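About Nakley

We write the software that sits between a robot's cameras and its motors, and we have been doing it long enough now to have opinions about it, which we will try to keep to a readable length on this page.

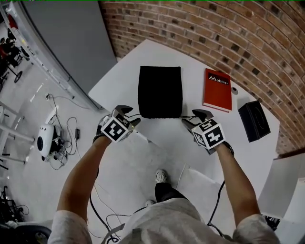
Nakley began as two people and a shared desk at the back of a print works, fixing other people's motion planners for a day rate. The planners were mostly fine. What kept going wrong was everything around them: clocks that drifted apart, a calibration file copied over from the wrong machine, a hand pose that jumped sideways whenever a marker turned away from the camera. We grew rather fond of those problems, and after a while we stopped calling ourselves planner people and started building the tools we had been wishing for all along.

There are 9 of us these days, and we still all sit in one room, which makes for noisy mornings and very short meetings.

What we make

Tundurico is our recording and alignment software, and it is what most people come to us for. It takes in video, marker tracks and gripper signals, puts them on one clock, and gives you back a hand path you can train on or replay. It also tells you when it isn't sure. If a marker has been out of sight for too long, that stretch is flagged in the timeline and left out of the export unless you ask for it – we had a long and quite heated discussion about that default, and we're glad of how it ended.

Gallegos is the planner and controller that goes on the robot itself. It takes a path made by a human arm and works out whether your particular robot arm can follow it without tying itself in knots or leaning on the table. Where it can't, it will offer the nearest path that works and show you the difference, so that you can decide for yourself whether the difference matters.

Grerkero is the small one, and the one we use most ourselves. It's a set of checks that runs each time somebody changes the code, replaying 3,654 saved recordings through the whole chain and comparing the results with the last good version. A full run takes 45 minutes, just long enough for a proper lunch, and we'd be lying if we said that had no bearing on when people tend to start one.

How we work

We like ordinary things. Books, boxes, cloth, lids, whatever has been left on a desk. Soft and dark surfaces give depth estimates a hard time, and small round objects have a habit of rolling off just as the fingers close, so we'd much sooner find that out at our own table than hear about it from you.

Everyone here takes a turn at recording, including those of us who spend the rest of the week deep in optimisation code. You notice a clumsy button very quickly when both your hands are full. We also answer our own support mail, and the reply will come from whoever wrote the part you're asking about, so please do include your log files and as much rambling detail as you like.

Working with us

Our customers are mostly university labs and smaller automation firms, with the odd larger company that has one stubborn task to sort out. We generally begin by asking for a handful of your recordings, good and bad, and running them through Tundurico before anyone talks about licences. You're also very welcome to come and spend an afternoon with us and bring the object that's giving you trouble. The kettle is usually on, and there's a visitors' space by the side door if you're driving.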